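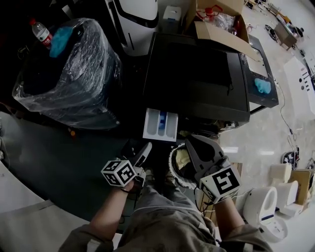 Both grippers in hand at the tray bench, blue part in the middle compartment.

The first thing Vimala Naidu told me when I showed up at the Memness summer robotics club was to take off my watch. The second thing was that I'd be bad at this for a while, and that I shouldn't take it personally.

She was right about the second thing! I've used my hands every day of my life, and I could not get a small blue piece into a slot in a plastic tray. You hold a gripper in each hand, each with a cube of black-and-white markers on top, and suddenly you have no fingers. You have two jaws and a lot of opinions about your own wrists. The markers tell the software where each gripper is in space, so if you turn a cube away from the camera (I did, constantly) that attempt goes in the bin.

The club is 14 students, most of them sixteen or seventeen, and they meet in a workshop that Wokia lets them have over the summer. It's a working room, with machines and boxes and cables wherever there's space for them. The students are teaching a robot to sort parts into trays, and the way you teach it is by doing the job yourself, over and over, until it has enough to go on. Their target for July was 2,000 good runs. When I visited, on Wed 13 July, the tally on the whiteboard said 2,178, and Sofia Mavromatis was already arguing for more.

"The first few hundred are garbage," she told me cheerfully. "We were all so stiff."

Sofia is left-handed, and that matters more than you'd think. Early on almost everybody picked with the right and steadied with the left, and the robot learned to do exactly that, even when the part was sitting way over on the other side. So now they trade off. Gorazd Vukčević keeps the schedule, and he's strict about it - ten minutes on, then you hand over the grippers and go label somebody else's runs.

Labeling is the dull half. I did an hour of it with Odette Sabatier, who drinks cold tea and clicks through clips faster than I can follow them. Good, good, drop, good, marker lost, good. She stopped on one of mine and played it twice. "You're looking at your hand," she said. "Look at the slot." It's the best advice I got all day, and I've been using it on my parallel parking ever since.

They're taking the whole thing to the Enside student meet later this summer, where the trays get shuffled and the robot has to cope. Van Loon, the other club from this side of the river, beat them last year by a single part and they have not forgotten it. Tiina Kallio, who coaches, would like them to talk about it less.

I got three clean runs before I left. Gorazd added them without any ceremony, along with everyone else's from the afternoon, and wrote 2,202 on the board. Then he asked if I could move, as it was Sofia's turn.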